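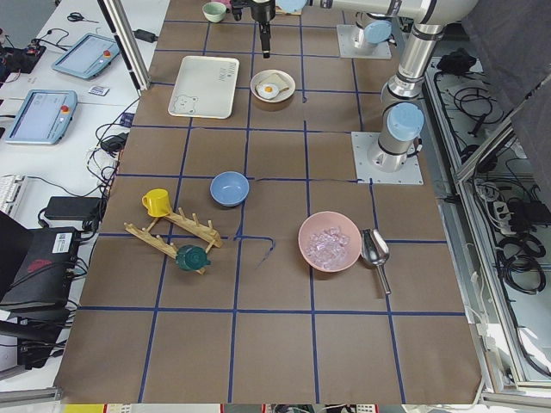

Unit 3: Staling and Moisture Migration in Bread

Reading: Sheehan course packet, sections on starch and water activity.

Staling is the set of changes that make bread less acceptable after baking, apart from spoilage by microbes. Two processes are involved. In the crumb, starch gels firm up as amylopectin recrystallizes. In the crust, water moving outward from the crumb turns a crisp layer leathery.

Terms
Retrogradation: the return of gelatinized starch chains to a more ordered state. Amylose sets within hours of baking. Amylopectin takes days.
Water activity: the vapor pressure of water in the food divided by that of pure water at the same temperature.
Firmness: the force needed to compress a slice by a fixed fraction of its thickness.

Firming does not require loss of water. A loaf sealed against moisture loss still firms at close to the normal rate. Drying adds to the effect and should be measured separately, by weight.

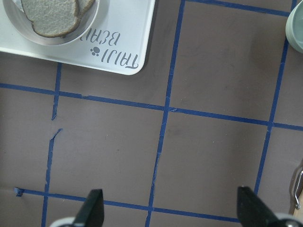
Fig. 1. Bread slice in a bowl, crumb and crust visible.

Worked problem
A loaf weighs 900 g at the start of storage and 810 g at the end. Loss is 90 g, or 10 percent of starting weight. If all of the loss is water, the dry solids are unchanged. With 483 g of solids, starting moisture is 417 g (46.3 percent) and final moisture is 327 g (40.4 percent). Always state whether moisture is given on a wet or dry basis. The figures here are wet basis. 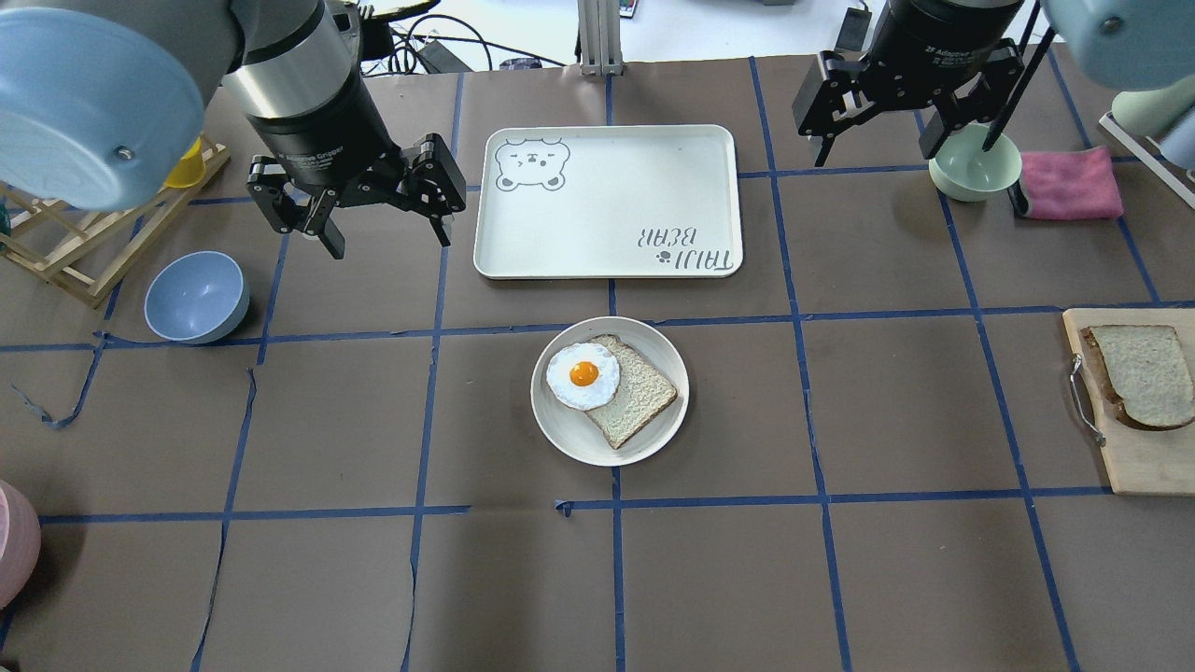 Panetti

Effect of temperature
Recrystallization has two steps, nucleation and growth. Nucleation is favored by cold, growth by warmth. The combined rate peaks a few degrees above freezing, so refrigerated bread firms faster than bread held at room temperature. Well below freezing the rate is very low, but the loaf passes through the fast range both on cooling and on thawing.

Reheating above 60 °C melts much of the amylopectin crystal and softens the crumb. The effect is temporary, and firming resumes on cooling.

For next session: repeat the worked problem on a dry basis. Bring the Pemeo data sheet, with crust and crumb weights entered in separate columns.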